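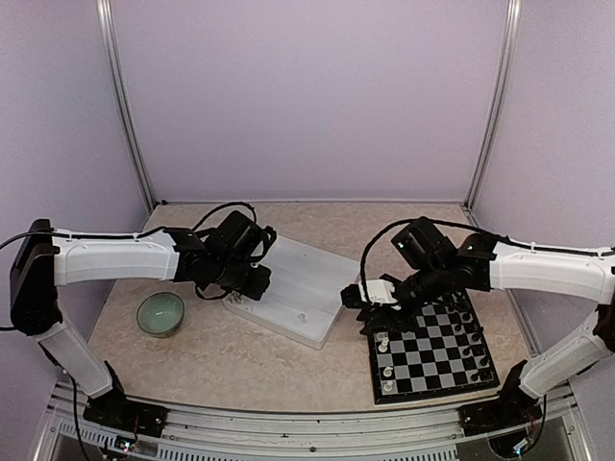 ## 3. Setting up your rental listing in Perkier

Read this section before you type anything into the form. Perkier will happily publish a bad listing, and the green "Strong Listing" badge means only that every box has something in it.

1. Log in and choose **Properties > Add a unit**. Pick Drinton or Hildale as the market. If your unit sits on the line between them, use the one on your tax bill, whatever the map pin says.
2. Enter the square footage from your survey or closing papers. Do not accept the **Estimate for me** figure. It counted a carport as living space on one of our Hildale units.
3. Fill in bedrooms and baths. A den without a closet goes under **Other rooms**, even though the form will nudge you to "unlock" a higher rent by calling it a bedroom.
4. Set the rent. The suggested rent is drawn from asking prices, and an asking price is a wish. Compare it with what your last tenant paid.
5. List monthly fees one per line. The HOA line is optional in the form. Fill it in anyway.

**Note:** The headline field stops at 46 characters, spaces included. Extra text is dropped without a warning.

### 3.1 Photos and feature tags 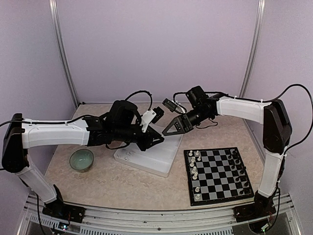
Perkier reads each photo you upload and offers feature tags, and the makers say this saves time. I have my doubts – I spend longer removing tags than I ever did typing them. Check every one against the room itself. Surfaces are the worst of it: a speckled beige tabletop can be plenty of things, and you should not let "granite" stand unless you know it is granite. The same goes for "hardwood" and "lake view."

6. Upload at least 4 photos. The listing stays in draft with fewer.
7. Open **Tags** and clear any you can't back up with a receipt or a tape measure.
8. Select **Preview as renter** and read the page on a phone.

**Caution:** **Auto-refresh** is on by default. It reposts your listing every 14 days and can restore tags you cleared. Turn it off under **Schedule** before you publish.

**Caution:** The Rahman screening add-on bills per applicant, including people who quit halfway through the form. The "free trial" covers 3 applicants. After that, charges go to the card on file.

9. Select **Publish**, then search for the unit while logged out. If it doesn't show up, go back to step 1 and check the market.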